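4. Preparing the wall and hanging the first panel

This section is for the Leone self-adhesive wall panels, sold in boxes by Vasavex. Please read it to the end before you open the second box. The panels can be moved for a short time only, and after this they hold very strongly.

4.1 Before you start

1. Switch off the electricity for the sockets and light switches on the wall. Remove the cover plates and keep the screws together in a cup.
2. Fill all holes with a fine filler and let it dry overnight. Sand it flat with your hand, not with a machine.
3. Wipe the wall with a clean cloth and a little warm water. Do not use washing-up liquid, it leaves a film.
4. Open the boxes and leave the panels lying flat in the room for 19 hours. They must have the same temperature as the wall.
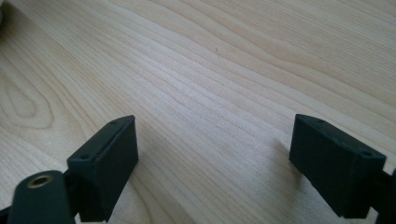 5. Check the batch number on the short side of every box. All boxes for one wall must show the same number. If you find box 678 and box 854 together, use them on different walls, because the tone can differ a little.

Note: New plaster must be painted with Pundum primer first. One coat is enough on a smooth wall. On old chalky paint, please give two coats.

4.2 Marking the vertical line

6. Measure 88 cm from the left corner and make a small pencil mark near the ceiling.
7. Hang a plumb line from this mark and wait until it stands still. Make three more marks behind the string.
8. Join the marks with a long ruler. Do not trust the corner of the room, and also not the door frame. In older houses both are often out of line.

Caution: Do not use a felt pen or a ball pen. The ink can come through the light colours after some weeks.

4.3 Hanging the first panel

9. Peel off only the top hand's width of the backing paper and fold it down.
10. Put the edge of the panel on the pencil line and press the top lightly with your palm.
11. Step back and look. If the panel is not straight, lift it now and start again from step 10.
12. Pull the backing paper down slowly with one hand, and smooth with the Rirnow felt tool in the other hand, from the middle to the sides.
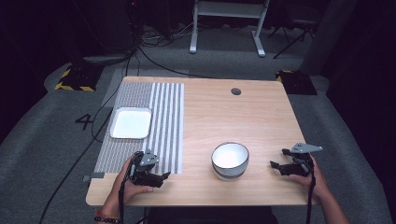

Anastasia Christodoulou: I did step 12 alone and the paper stuck back to itself halfway down. With a second person holding the bottom it went well. Could you also write what to do with air bubbles?

Answer from the editor, Gwenaël Cordier: Thank you, a second person is a good idea for any panel longer than the height of a door. For small bubbles, wait until Thursday if you hung the panel on Wednesday, as many go away in one night. If a bubble stays, make one hole with a thin needle and press the air towards it. Do not cut with a knife.

13. Trim the bottom with a new blade against a metal ruler. Change the blade after each panel.
14. Continue with the second panel as described in section 5.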